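Sporttasche Gorkomis in Blau-Orange

Die Gorkomis ist bei uns im Laden die Tasche, nach der am häufigsten gefragt wird, und ich verstehe das gut – ich nehme sie selbst zum Schwimmen und im Juli auch ins Zeltlager! Sie wird von Rotier genäht, fasst etwa 14 Liter und ist so weich, dass man sie leer einfach zusammenknautschen und in den Schrank stopfen kann.

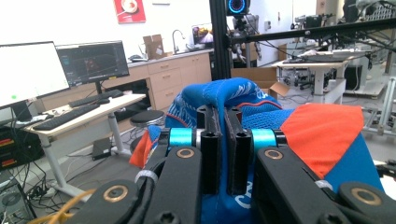
Innen gibt es 2 Fächer und ein kleines Netz für Schlüssel und Kleingeld. In das große Fach passen bei mir Handtuch, Badeschlappen, Trinkflasche und ein dicker Pulli, danach wird es eng (den Föhn trage ich meistens in der Hand, na ja). Der Gurt lässt sich verstellen, auch für Kinder ab 6 reicht er kurz genug.

Gewaschen habe ich meine inzwischen bestimmt viermal. Bitte nur mit der Hand und lauwarm, und zum Trocknen nicht auf die Heizung legen, das mag die Beschichtung innen gar nicht.
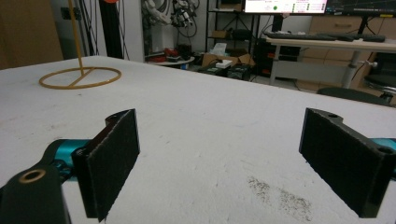 Wer etwas Größeres sucht, schaut sich lieber die Esteves an, die hat ein extra Schuhfach und einen festen Boden. Für den Alltag finde ich sie aber schon fast zu sperrig.
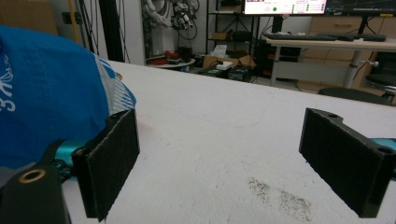

Sporttasche in Blau mit hellgrauem Band und schrägen Streifen

Lieferzeit: 4 Werktage
Pflege: Handwäsche, nicht schleudern
Hersteller: Rotier
Verkauf und Versand: Nisow

Andere Farben kommen hoffentlich bald wieder rein – schreibt mir einfach, dann lege ich euch eine zurück.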